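Kitchen set moves into its second block

The tabletop group at Galel has finished the first block of the kitchen set and started on the second. This item covers what is being collected, how the sessions are run and what we would like from the other groups before the next release in March.

For anyone who missed the earlier note, the kitchen set is a collection of demonstrations of small household jobs done on a table with one arm. A person operates the arm through the whole job, start to finish, and the system records the camera views together with the arm and gripper positions. The recordings are then used to train the Banden policy, which has to produce the same kind of motion from the camera views alone. The target for the full set is 3000 accepted demonstrations. The first block was 1000, and it was closed when the last of those passed review.

The first block was kept simple on purpose. One object was placed on the table and one thing was done with it: lift a bowl, set it down in another spot, push a saucer a short way. Layouts changed between demonstrations but the clutter was low. Banden learned these well enough in early tests that adding more of the same did not seem a good use of operator time.

The second block brings in the mug tree. Mugs, bowls and saucers share the table with it, and the jobs involve more than one of them. Some demonstrations put a mug on a peg, some take one off, and some work on the other pieces while a mug stays on the tree. As of 18th February, 293 demonstrations in the second block had been accepted.

The tree was chosen because it asks for a kind of accuracy the first block did not. A bowl can be set down a little to one side and the job is still done. A handle has to go over the end of a peg. The pegs also slope upward, so a straight sideways push does not work, and an operator has to bring the mug in along the line of the peg and then let it settle. Operators have been doing this in several different ways, and we have asked them to keep doing so. If everyone used one approach, the policy would have very little to go on when a mug started out in an awkward position.

Each demonstration is recorded by a fixed view of the table and a close view from the wrist. The fixed view carries the layout: which pieces are out, where they are and which way they face. The wrist view carries the contact between the fingers and the object. We looked at dropping the wrist view to save storage and decided against it. In the hanging job, the last short stretch of movement is often hidden from the fixed view by the arm or by the mug itself, and the wrist view is what reviewers use to judge whether the handle is on the peg.

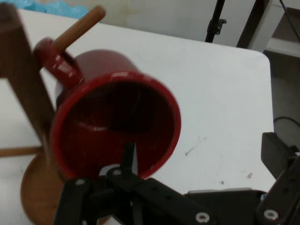
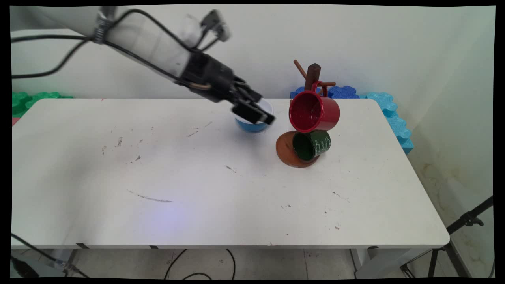 Mug tree work in the second block. First picture: wrist view, with the peg through the handle of the red mug. Second picture: fixed view, with the gripper at the blue bowl.

Layouts for the second block come from a list generated before each session. The list gives the pieces to put out and a rough area of the table for each one. It does not give exact positions, and operators should not try to reproduce a layout from a previous session. Pieces may be put down upright, on their sides or leaning on one another. A mug lying on a saucer is a valid starting layout and should not be tidied up before recording. Homes are not arranged for the convenience of a robot, and earlier policies trained on neat tables did poorly as soon as something was on its side.

Review rules have changed slightly. In the first block, a demonstration was accepted or rejected as a whole. In the second, a reviewer can mark one of three outcomes: accepted, accepted with a correction, or rejected. The middle one is for cases where the operator missed, backed off and then completed the job. These used to be thrown out. We now keep them, with the start and end of the correction marked, so that Banden has examples of recovering from a miss. Up to 3 corrections are allowed in one demonstration. Past that, the recording is usually too long to be useful and should be rejected.

The following are still grounds for rejection: a piece leaving the table, a dropped camera stream, an operator stopping partway through, or a hand entering the workspace before the recording has ended. The last of these was the most common reason in the first block. Please wait for the end tone before reaching in to reset the table.

The labels have also been extended. Every demonstration now carries a short written instruction in plain English, such as "hang the red mug on the tree" or "take the mug off the peg and put it on the table." Operators write the instruction before they start, in whatever words they would use at home. Reviewers should correct an instruction only if it is wrong about what was done. Spelling is fixed automatically and wording should be left alone. "Cup" and "mug" are both fine.

Recordings are uploaded through Zevport at the end of each session. The upload tool now checks that both views have the same start time and will refuse a session if they differ. If this happens, leave the files on the local machine and send the session name to the tabletop group. Do not rename the files or trim them by hand. Two sessions were lost this winter after well-meant trimming put the video out of step with the arm positions, and there was no way to line them up again.

Operators have asked about speed. There is no target number per session. The early part of the second block showed that demonstrations recorded in a hurry had jerky approaches to the peg, and the policy copied them. A slower demonstration with a steady approach is worth more to us than several quick ones. Take a break when the work starts to feel rushed. New operators should spend their first session on bowls and saucers before moving to the tree.

The Yang site will begin collecting for the second block in March, using its own table and its own set of dishes. We do not want the two sites to match. Different mugs, a different tree and different lighting are all welcome, provided the wrist view is mounted to the same drawing and the review rules above are followed. Sessions from the two sites will be kept in separate folders in Zevport so that Banden can be trained on one and tested on the other.

Three requests for other groups:

Spare mugs are needed, particularly ones with small or oddly shaped handles. Chips are acceptable if there are no sharp edges. Leave them in the bin by the tabletop room door.

Anyone who has trained on the first block is asked to send failure clips. Clips of the arm missing or pushing an object away are the most useful, and a line of text on the starting layout is enough to go with them.

Reviewers are short for the second block. The work can be done from any desk and the guide has been updated with sample recordings for each of the outcomes. To be added to the review list, write to the tabletop group's shared address.

The next accepted count will be posted here when the March release is ready.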